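Spent my whole day off at the Brerkell open day and I have thoughts, so here comes a thread. Grab a coffee, I took notes on my phone and I'm going to use them!

First, getting in. The sign-up page said 1/20/19, doors at 1, and the line was already down the stairs when I showed up. They let us in by groups of 20. I was in the second group, which meant I missed the welcome talk but got a cookie (good cookie, very lemony).

Our guide was Guido Bassi, who works on the software side. He talks fast and draws in the air with both hands. He started in the simulation room, and I was a little let down at first because I came to see metal move. That lasted maybe a minute.

Everything they try goes through the simulator before it goes anywhere near a real arm. You get a table, some stuff on it, an arm, and you can break whatever you like. Guido said one task can get 1000 tries overnight and nobody has to sweep up afterward.

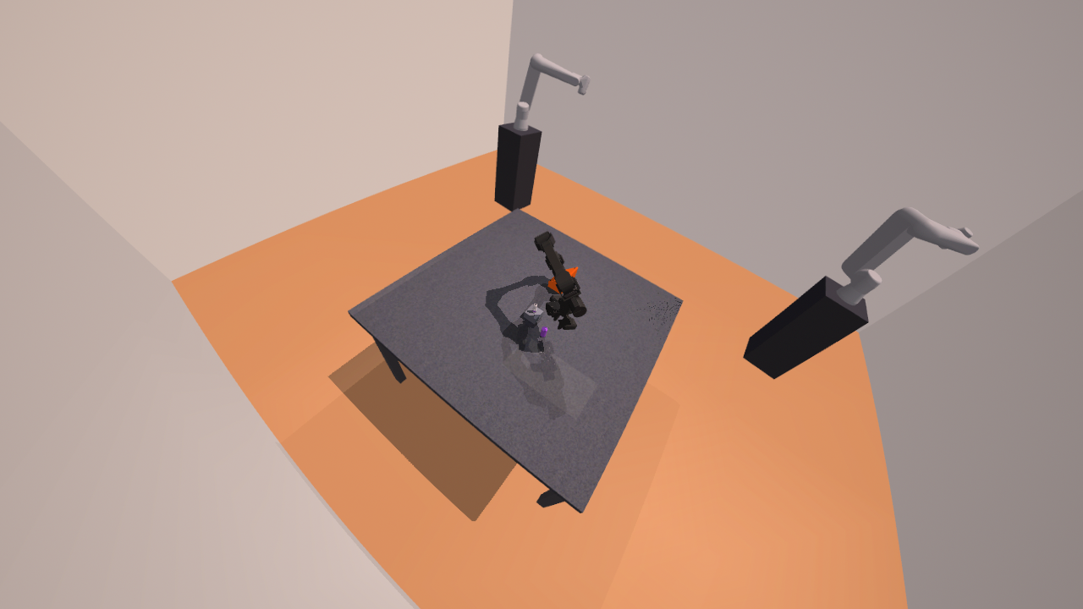
My favorite part was when he let us pick what to change. A kid in the front row wanted the gravity turned off, so off it went, and everything drifted away from the table. Big cheers. Then a lady asked for more friction and you could tell the kid thought that was a waste of a turn, lol.

I asked why the rooms in there look so plain. He said they swap the colors of the floors and walls a lot so the software doesn't get too attached to one look. I'd never thought of a floor color as something a robot could get hung up on!

Next stop was the workshop with Lino Lombardi, much quieter guy, very dry. He had a real arm on a bench sorting bottle caps into trays, a project they call Viria. It got 13 in a row and then put one on the floor. Lino picked it up, put it back and said "again." The whole room was rooting for that arm.

They also had a hands-on station where you steer a small arm with a controller (the Rideck, their own thing, still a prototype). I got 7 tries to stack two foam blocks. I'm not going to say how many worked. The girl after me did it on her first go and I shook her hand.

Stuff I'd change: the workshop was so loud that the back half of the group missed most of the talk, and there was one bathroom for everybody. Also please put the coat rack somewhere people can find it. I carried my parka for two hours.

If you want to go, the next one is in August. It's free but you have to sign up. Take the side entrance by the Bianchini building, the front one stays locked and I stood there knocking like a fool.

Going to try to get my brother to come along next time. He fixes elevators and I bet he'd talk Lino's ear off. Ok, thread over, feet hurt, goodnight!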